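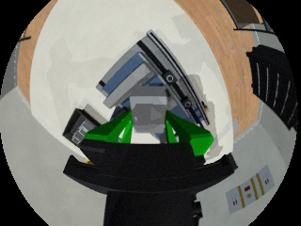 ¿Por qué el pan hecho con masa madre tarda tanto más que el de levadura comprada?
Porque en la masa madre hay menos levaduras por gramo, y además comparten la comida con las bacterias lácticas, que van a su ritmo. La levadura comprada es un concentrado de una sola especie criada para ir deprisa.

Con esto arrancamos el tema 2, que es mi favorito del curso (lo digo de todos, ya lo sé, pero esta vez va en serio). Os dejo por escrito lo que vimos en clase, más un par de cosas que se me quedaron en el tintero porque nos liamos hablando de las cortezas.

Qué vive en el bote

Harina, agua y unos cuantos días. Al principio crece casi cualquier cosa que viniera en el grano, y por eso el segundo o tercer día el bote sube como loco, huele raro y todo el mundo cree que ya la tiene hecha. Pues no, todavía no. Son bacterias de paso, que desaparecen en cuanto el medio se vuelve ácido. Luego viene una temporada en la que parece que el cultivo se ha muerto. Paciencia y a seguir refrescando! Cuando vuelve a subir, ya suelen mandar las levaduras que aguantan la acidez y los lactobacilos, y esa pareja es bastante estable.

Las levaduras se encargan sobre todo del gas y de una parte del aroma. Los lactobacilos hacen ácido láctico (suave, de yogur) y muchos de ellos también acético (más picante, de vinagre). La proporción entre los dos ácidos depende de la harina, del agua que pongáis y de la temperatura. En general, una masa madre líquida y en sitio templado tira hacia el yogur, y una dura y más fresca tira hacia el vinagre. Digo en general porque cada cultivo tiene sus manías.

La temperatura manda

En el obrador de Tollau, donde aprendí casi todo lo que sé, teníamos el termómetro colgado junto a la amasadora y lo mirábamos más que el reloj. Un agosto nos empeñamos en mantener los tiempos de invierno y sacamos una tanda entera plana como una torta. Se vendió de oferta para tostadas y estaba bien rica, todo hay que decirlo, pero pan de hogaza no era.

Para los ejercicios de este tema trabajad con la masa a 23 grados. No hace falta cámara ni nada: medid la harina, medid el ambiente y jugad con la temperatura del agua, que es lo único que podéis cambiar fácilmente. Si la cocina está caliente, agua fría de nevera. Y apuntadlo todo, por favor, también lo que sale mal – sobre todo lo que sale mal. 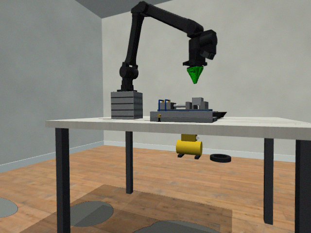 La otra palanca es la cantidad de masa madre que ponéis en la masa final. Con más cultivo la fermentación va más rápida, pero también metéis más ácido desde el principio, y el gluten lo nota. Un poco de acidez lo refuerza. Demasiada, sobre todo si la masa madre estaba ya pasada, lo va rompiendo y os queda esa masa pegajosa que se desparrama en cuanto la volcáis. Cuando alguien me dice que su masa «no tiene fuerza», lo primero que pregunto es a qué hora refrescó el bote.

Sobre las harinas

Usaremos dos: la de trigo de molino Macedo, que absorbe poco y es muy agradecida, y la integral de centeno de Elldale para los refrescos. El centeno lleva más minerales y más enzimas, y las bacterias están encantadas con él. Si un cultivo anda flojo, dos refrescos seguidos con centeno lo suelen espabilar. En la masa final id con cuidado, que el centeno no forma una red de gluten como la del trigo y enseguida cambia la textura.

Los que hacéis el curso en el local de Trasavgate tenéis las dos harinas en el armario de la entrada. Cerrad bien los sacos, que luego vienen las polillas y el disgusto es para todos.

Para la próxima clase

Traed vuestro bote refrescado esa misma mañana, con una goma puesta a la altura de la que partió. Traed también el cuaderno con las horas y las temperaturas. Haremos la prueba del vaso (un pellizco de cultivo en agua, a ver si flota), aunque ya os aviso de que yo me fío más de la goma y de la nariz: una masa madre muy líquida puede hundirse estando estupenda.

Quien quiera leer más, que mire la página 223 del manual, donde está la tabla de hidrataciones. La columna de la derecha tiene una errata: pone gramos y son porcentajes sobre el peso de la harina. La entrega del cuaderno es el viernes, 19 de abril de 2019, y se puede entregar en papel, con manchas de harina incluidas.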